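Course Handout 6: Anthologies, "Classics" and Who Gets to Choose
Intro to Publishing History, Carroll Hall
Instructor: Beatrice Simiyu

Read the Prilesmont preface before you read this. If you read this first you will borrow my opinions, and I would like you to show up with your own.

What we covered last time

We looked at the subscription sets sold door to door between the wars. The usual story is that these sets brought great writing to homes that had none. I don't doubt that some buyers read every page. What I doubt is the evidence. Most of it comes from the sellers, who had books to move, or from memoirs written fifty years later by people who became writers. People who never opened volume two did not write memoirs about it.

The Prilesmont set

The prospectus promises "the whole of the world's wisdom" in 47 volumes. Count the languages before you accept that. By my reading, more than half of the contents were first written in English, and the rest come through a small group of translators who were already out of copyright. That last point matters more than the preface lets on. A text that costs nothing to reprint has a head start on becoming timeless.

Look also at how the pieces were cut. The longest novel in the set is given 128 pages. The editors call this "the essential portion." Essential to whom? The cuts fall mostly on talk, on servants and on anything to do with money – which leaves a very different book.

Sales claims

The company circular says 300 agents were in the field by August of the first year. It does not say how many lasted until the next one. It gives a figure of 1,830 sets sold in a single county, and I have seen this repeated in two textbooks with no source except the circular. Treat it as advertising until somebody finds a ledger.

An order is also a weak kind of sale. Buyers paid in installments, and sets could be sent back. When you see "sold" in the trade papers, ask whether it means ordered, shipped or paid for.

Binding and looks

The Brondodmont rival set had nearly the same contents and cost twice as much. The difference was the cover. Gold stamping, a crest, a title with a grand noun in it: these told the buyer what kind of household owned such a thing. Critics have sneered at this ever since, and I think the sneering is lazy. A person can want a good-looking shelf and also want to read. Still, don't swing too far the other way and claim that a fine binding proves respect for the text. The Brondodmont set is full of misprints.

The Brendard argument

Brendard's essay (in your packet) says anthologies "made the common reader." I find it well written and thin. Three problems to think over for discussion:

The essay never says who the common reader was before the anthology came along.
It leaves out libraries, newspapers and church reading groups, all of which were handing out literature for free.
Its best example is one family's letters, and the letters complain about the payments more than they mention the books.

You are welcome to defend Brendard. Bring page numbers.

For your short paper

Pick one anthology printed before 1960. Any library sale will have several. Compare its table of contents with its preface and tell me where the two disagree. Two to three pages, due 10/11/2020. Don't summarize the stories. Don't tell me the book is a product of its time – every book is.

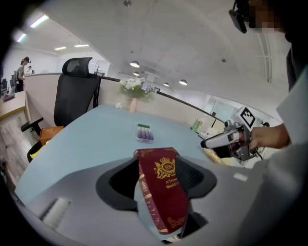 Why do the same few authors turn up in so many of these collections?
Mostly cost and habit. Their work was free to reprint, and each new editor began with the last editor's table of contents.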